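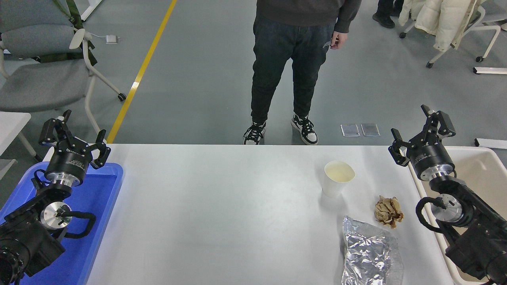 White table with a blue tray on the left and a beige tray on the right

Prindau 548

The Prindau 548 is a small two-door coupe built by Odera, and I'll admit right away that it's my favorite car the company ever put its badge on. It was sold as an economy car with a sporty side, the kind of thing you could drive to work all week and then take up a twisty road when you felt like it. Most people who bought one only did the first part. I did plenty of both, and I have the repair bills to show for it!

Background

Odera had been building delivery vans and plain family sedans for years before the Prindau line came along. The sedans sold fine but they were dull, and the dealers kept asking for something younger people might want to sit in. The job went to Gladys Mrema, who had spent most of her career on van suspensions. You can feel that in the finished car, by the way. The rear end is a lot tougher than it needs to be for something this light, and it's why so many of these still sit level after decades of potholes.

The number in the name causes arguments at every meet I go to. Some owners swear it was the project code, others say it was a parts bin number that stuck. I lean toward the project code, because it's stamped on the early door hinges (look on the passenger side, under the paint), but I wouldn't bet my own car on it.

Body and interior

The 548 has a long hood, a short trunk and a roofline that drops off quicker than you expect. It looks great from the back corner and a little awkward straight on, where the headlights sit too close to the grille. Early cars had chrome around the windows. Later ones went to black trim, which holds up better but doesn't have the same charm.

Inside, it's simple. You get two round gauges, a row of switches that all feel the same in the dark, and seats covered in a ribbed cloth called Clultex. I love Clultex. It's scratchy, it fades to a weird tan if you park in the sun, and you can't wear it out. My driver's seat still has its original cover, and the foam under it has been replaced twice.

Engine and driving

Power came from a four-cylinder making 100 horsepower, hooked to a four-speed manual. A five-speed came later as an option, and if you're shopping for one of these, hold out for it, your ears will thank you on the highway. The engine is happy in the middle of its range and noisy everywhere else. It likes fresh oil and hates sitting.

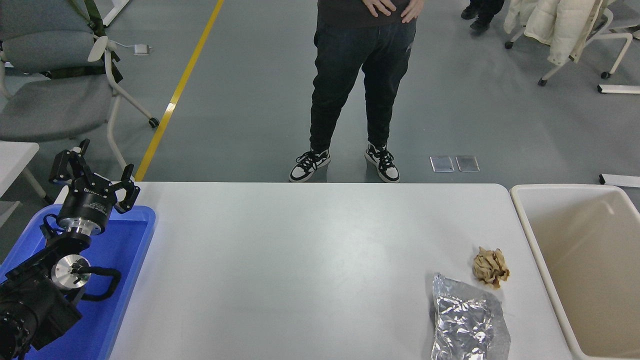

Steering is the best part. There's no power assist, so parking is a workout, but once you're rolling it's light and quick and tells you everything the front tires are up to. The brakes are just okay – discs up front, drums in back – and they need a good shove when they're cold.

The Geltwood edition

The one collectors chase is the Geltwood, named after the test track where Odera tuned it. Only 50 were made. It got stiffer springs, a second carburetor, a deeper front bumper and a dark green paint that wasn't offered on anything else. Peninah Muriithi drove one in hill climbs for several seasons and did better with it than anyone at Odera had hoped, and prices for the Geltwood have never really come back down since.

Watch out for copies. The springs and bumper bolt right onto a regular car, and green paint is cheap. A real one has a small plate riveted to the firewall, and the rivets should be round, with no slot.

Common problems

Rust is the big one. Check the front floors, the bottoms of the doors and the seam behind the rear wheels. The heater valve leaks onto the carpet, and the clutch cable snaps without much warning (mine went one February, at a stoplight, uphill). Keep a spare cable in the trunk. Electrical parts are easy to find, since most of them were shared with the vans.

Ownership today

Regular 548s are still pretty affordable if you don't mind a project. Mine gets 24 miles per gallon when I behave. Glass is getting hard to find, especially the curved rear window, so if you run across a good one, buy it even if yours isn't cracked.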